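Print this page | E-mail this page

Play Food and Table Sets: Progress Report to the Cordeiro Fund

Period covered: through November
Prepared by: Helmi Vuorinen
Grant contact: Eduardo Cunha

1. Where we are

The grant pays for play food, baskets and dishes to be sorted, checked and lent out as table sets from our Kostolard store. The bakery set was the first to be laid out in full. It uses a green cloth, a wicker basket, a bowl and the toy cakes and doughnuts.

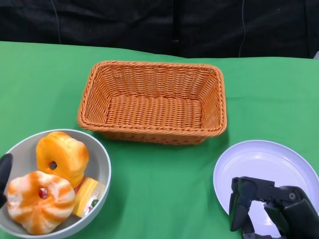
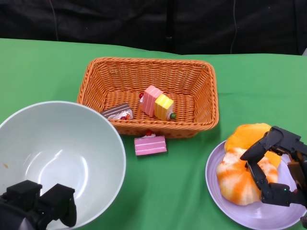
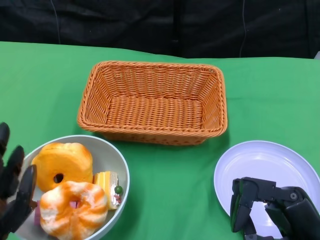
Bakery set on the green cloth. The second picture has cake slices in the basket; in the first and third the basket is empty.

2. Work done

We have now checked 1403 pieces of play food. Of these, 606 were fit to lend as they were. The rest need cleaning or repair, or will be passed on for craft use. Pieces with loose parts were set aside whatever their condition otherwise. The berries and cream on the cake slices took the most time, as each one had to be pulled by hand to see if it held.

Nine table sets are planned under the grant. Six are packed and labeled. The bakery set is one of the six and will go to the Skilero playroom first, at their request.

We changed one thing from the plan. The original list had plastic trays for every set. We switched to wicker baskets for the bakery and market sets. They cost a little more, but the staff at Skilero asked for something with low sides that children could reach into from a seat. We covered the difference from the packing line of the budget.

3. Problems

The second delivery from Pakach came short of bowls and plates. They have agreed to send the missing pieces at no charge, but we do not have a date. Two of the remaining sets cannot be packed until then.

The green cloths crease badly in the storage tubs. We are trying them rolled. If that does not help, we will ask borrowers to iron them.

4. Spending

Spending is within the approved amount on every line except storage, where we bought extra lidded tubs. Receipts are in the folder sent to Eduardo. We are not asking for more money.

5. Next steps

- Finish repairs on the market set
- Pack the last sets when the bowls and plates arrive
- Collect the first comment forms from Skilero
- Send the final piece list with the closing report

Questions about this report can go to Helmi at the Kostolard office, mornings before 11.

Print this page | E-mail this page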